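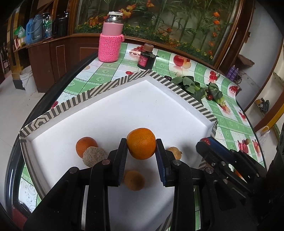

Yu-na Geum asked whether item 4 still applies if the fruit is gripped cleanly but a neighboring piece shifts in the tray. It does. Record the grasp as good and tick "neighbor contact" on the sheet. Do not discard the example.

Nildale collection site, pre-session and in-session check
Date: 22 January 2020

1. Pivot screws on both linkages: tight. OK.
2. Finger pads: no lifting at the tips. OK. Wipe again at the halfway point, citrus oil builds up in the ribs.
3. Opening and closing, full travel, 10 cycles per gripper: OK.
4. Grasp held until release point: see reply at top.
5. Recording clock against Plusent logger: 3 frames behind. Corrected, rechecked, OK.
6. Storage: 892 examples on the drive, 730 passed by the Waltik filter. Remainder to be reviewed by hand before deletion.
7. Background clutter left in place between takes: OK. Greens and bottles are part of the setup and are not to be cleared.
8. Motion blur: COMMENT. Fast wrist turns smear the tablecloth pattern and tracking drifts. Slow the approach. Keep blurred takes, flag them "B".

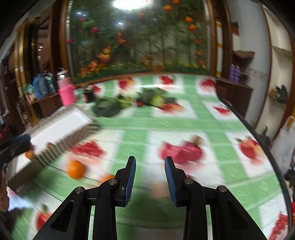

Item 8. Fingers open, tray tilted, oranges outside the tray. Flag B.

9. Tray handling: COMMENT. Operator's sleeve counts as an occlusion if it covers the target. Note the start and end of it.
10. Kwon mount, spare: not fitted. Open until April.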